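4.2 What ends up in which bin

Before I get to the numbers I want to spend a bit of time on the table itself, as most of the arguments we had over the spring were about the table and hardly any were about the statistics.

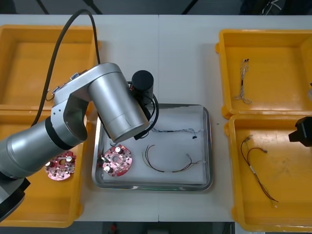
Figure 3. Sorting table with central steel tray and four yellow bins, two on each side. A round red circuit board lies in the lower left bin and a wire harness in the upper right.

We started with a very plain idea of what scrap from small household appliances looks like once the casings are off. Boards go with boards, wire goes with wire, and everything else is somebody's problem later on. Celina Sowa drew up the first sorting sheet on that basis and it fitted on half a page. It lasted until we opened the first sack from Tendwood, which had boards with wire still soldered on, wire with bits of board still hanging off it, and a good many lumps that I still couldn't put a name to.

So we rewrote the sheet. A bare or populated board counts as a board if it can lie flat on its own, whatever its shape. I was fond of the round ones, like the red one in Figure 3 with the hole through the middle and the two white-topped capacitors - they are easy to recognise and easy to pick up by the rim. Long thin harnesses were much more of a nuisance. They twist round each other in the sack, the loose strands at the ends catch on everything, and you lift one and get three. We ended up asking for harnesses to be laid lengthways in the bin, which sounds fussy, but it made the later weighing so much quicker!

The tray matters more than I expected. In the first trial we tipped material straight on to the table top, and small parts skated off in all directions. Steel with a raised edge keeps things together and wipes clean between batches. Miłosz Brzozowska wanted a bigger one and I wanted a smaller one (I still do), and the size we used is simply the size the Trultel catalogue had.

Yellow bins were my choice. I'd tried grey ones at Piątek the August before and kept losing dark connectors against the bottom, so a small black plug could sit there for a whole shift and then turn up in the wrong batch. On yellow you spot it straight away. It is a cheap fix and I'd recommend it to anyone setting up a bench like ours.

Over the whole study we sorted 1,316 pieces. Of these, 872 were boards under the revised rule and 109 were harnesses, and the rest went down as mixed or unidentified. I know that last group is large. Part of it comes from the Pluslow sacks, which had been crushed before they reached us, and crushed material doesn't respect anybody's categories. Celina and I each went through the same 70 pieces separately to see how far we agreed, and nearly all our disagreements were over boards with short tails of wire. She called them boards, I called them mixed. We went with her reading in the end, mainly as it matched what the buyers do when they price a load.

One thing we didn't settle is what to do with large capacitors. We left them on the boards throughout, but a recycler may well want them off first, and that would change the weights given in Section 4.3. The counts would stay as they are.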